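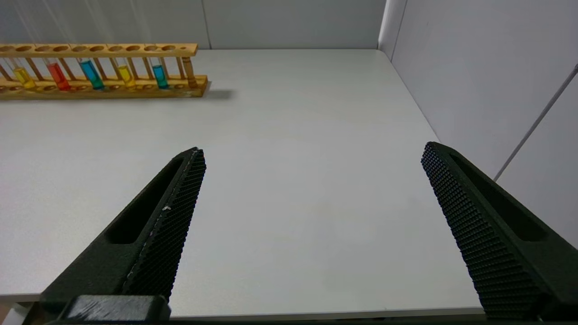 Wooden test tube racks get sold with a lot of adjectives. Heirloom, lab grade, handcrafted, and so on. The Wotcombe rack is a rail with holes in it, a plank underneath, and some thin dowels holding the two apart, and we would sooner sell it to you on those terms. With six tubes in it and several holes still open, you can tell the yellow from the blue from the red-orange without lifting anything out, and for most classrooms and kitchen-table chemists that is the whole job. The wood is light and honey colored. It will look nice on a shelf, if that matters to you. It will not make your titrations any better.

Wotcombe Wooden Test Tube Rack
Item no. 3558
Sold by Stesum
Rack only. Tubes, stoppers and colored solutions are not included.

What we think of it

We were doubtful about stocking wood at all. Wire and plastic racks cost less, rinse off in the sink and don't mind being forgotten there overnight. Wood minds. The maker, Cloutier, calls the finish "stain resistant," and we have taken that phrase off our own listing. Food coloring wipes away if you get to it soon. Iodine does not, and neither do most of the dyes you would want to show off in a rack like this one. Expect marks. If marks will bother you, buy the Diltenent wire rack and save some money.

What wood does well is sit still and stay quiet. Glass going into a drilled hole doesn't clatter the way it does against wire, and the flat base plank doesn't rock on a level bench. We can't say the same for every folding rack we have carried.

Fit

Check your tubes before you order. The holes are drilled for ordinary glass tubes of the kind sold in school sets. Wide boiling tubes will not go in. Very narrow tubes will go in and then lean, and a leaning tube is a spill waiting for somebody's sleeve. Cloutier says "universal fit" on the carton – please ignore that.

Care

Wipe with a damp cloth and dry it right away. No dishwasher, no soaking, no autoclave. Keep it away from burners and hot plates, and let heated tubes cool before they go back in the rack. A little mineral oil now and then keeps the wood from looking thirsty, though we have seen racks go years without any.

Carrying

Pick it up with both hands, by the base plank. The dowels are there to hold the rail up and they are not handles. Every broken rack sent back to us so far broke at a dowel, and we don't replace those under warranty.

Ordering

Single racks ship from stock. Schools buying 3 or more get the lower price automatically at checkout, with no code to hunt for. We had 131 left at the August count and the next shipment is 400, so there is no reason to rush, whatever the other sites tell you about limited supply.

Returns are accepted on clean, unused racks. A rack with a blue ring on the base plank has been used – we do look.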